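旧鞋带与织带整理图集

这一页讲的是 Dramau 工作间二月清理的一批库存。那批东西装在几只旧纸箱里，大部分是鞋带，也有织带、松紧绳和裁剩的布条，来源是 Notbridge 一家关门的修鞋铺，后来又并进了 Ullasent 仓库的一批零头。送来的时候没有分类，清单上只写了“带子，杂”，总数记为 4000 条，其中 836 条是单只，配不成对。

整理的目的很简单：能用的按长度和宽度分开，不能用的剪短，留作捆扎。工作分两个阶段，先拆开，再分拣。拆开比分拣费时间，因为扁带会自己拧成麻花，圆绳又容易从扁带的圈里穿过去，越拉越紧。试过几种办法，最后定下来的做法是把一团东西放松，从外圈往里找线头，找到一根抽一根，抽不动就换一根，不用力扯。

分拣时按下面的标准：

扁带，宽度在一指以内的归鞋带，再宽的归织带。
圆绳，有弹性的单独放，没有弹性的按粗细放。
布条，不论颜色都放在一起，边缘散开的先剪齐。
网布和其他碎料不进盒子，另装一袋。

颜色只分白色和有色两类。白色占了大半，放久了会发黄，所以新旧不同的白色不配成一对。有色的数量少，配对反而容易，同一种颜色摆在一起，长短一比就知道。

两头的塑料包头也要看。包头完整的直接卷好，裂开的剪掉重新包。重新包头用的是透明热缩管，剪成小段套上，加热后用手指捏扁。没有热缩管的时候用胶水浸一下也可以，但胶水干了以后发硬，穿孔时容易断，只适合不常拆的鞋。

洗过的带子要晾到完全干透才能收。网袋里一次不要放太多，放多了洗完又缠成一团，等于从头再来。白色扁带用温水加小苏打泡一夜，第二天冲净，平铺在毛巾上。有色的不泡，只过清水，避免串色。

收纳用的是 McKinnon 的分格盒，每格贴一张标签，写长度和形状。卷法是绕在两根手指上，绕完用尾端横着缠 2 圈再塞进去，取用时一拉就开。长的织带绕在硬纸板上，纸板两头剪一个小口，用来卡住带头。松紧绳不要绕得太紧，长期受力会失去弹性。

整理好的部分从三月起可以领取，学校手工课和社区修补活动优先，单只的不限数量。需要成对的请写明长度，宽度相差一点的话由我们搭配。如果家里也有不用的鞋带，可以用信封装好带来，来之前不必洗，也不必拆开打好的结。

还没有分完的一箱放在工作间靠门的架子下面，白色扁带最多，里面也夹着布条和细绳，打算下个月接着拆。

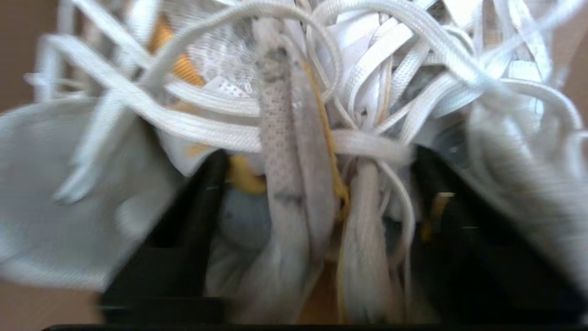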